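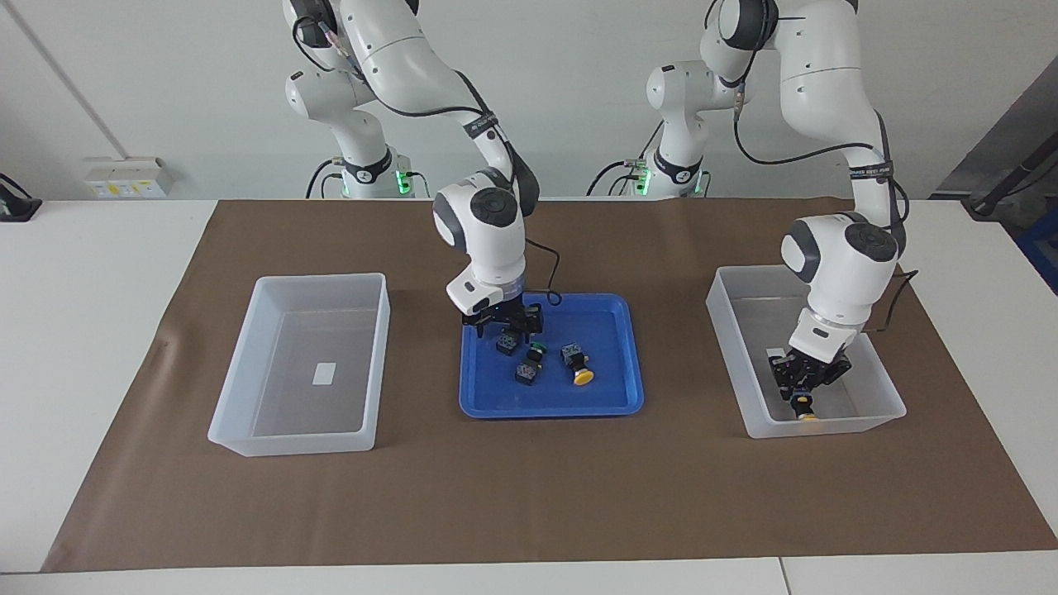
Blue tray for unsorted parts, clear bins on either side, brown paper mat underneath.

Sorting small parts: frequently asked questions

Last updated Fri 6 December

These are the questions that come up most often about the Rillolik parts bench. If yours isn't covered, ask Seul-gi Song at the stores desk.

What goes in the blue tray?
Loose parts that still need a home, mainly push buttons and other small components. Put them in one layer so that each part can be seen. Don't pile them up, and don't leave tools or packaging in the tray.

What are the clear bins for?
Parts go from the tray into the bins. The job sheet says which type belongs on the left and which on the right. The split changes from job to job, so read the sheet before you start.

How do I tell the buttons apart?
Start with the colour. A yellow button head or a green ring is easy to spot. For parts that are mostly black, turn them over and check the number on the body against the list. If the number has worn off, treat the part as unidentified.

Where do unidentified parts go?
In an envelope marked with the job number, handed in at the desk. Byung-chul Wang goes through the envelopes every 2 weeks. Please don't guess.

Can I return a button that has been wired up before?
Yes, if the terminals are straight and no wire is left in them. Bent or burnt terminals mean scrap.

Why is there paper on the table?
Small screws roll less on paper than on the bare white top, and dark parts show up well enough against brown. It also saves the surface from scratches. Replace the paper when it tears or gets greasy. The roll is kept under the stores desk.

Can I use my own containers?
No. We tried mixed tubs until November and parts kept ending up in the wrong drawers. Use the clear bins with no lids. Spares can be borrowed for up to four days.

How full can a bin be?
Stop at halfway. A full bin is hard to check and the bottom layer gets scratched. Empty it into the matching drawer and carry on.

Which drawer do the buttons live in?
Drawer 12, second cabinet from the door. Spare coloured caps are in drawer 4.

What if the count doesn't match the sheet?
Check the tray corners and under the edge of the paper first. If it is still wrong, write the real figure on the sheet and initial it. Hae-won Kang will correct the stock list.

Who do I ask about ordering more?
Hyun-seo Pyo, extension 568. Give the part number and the quantity.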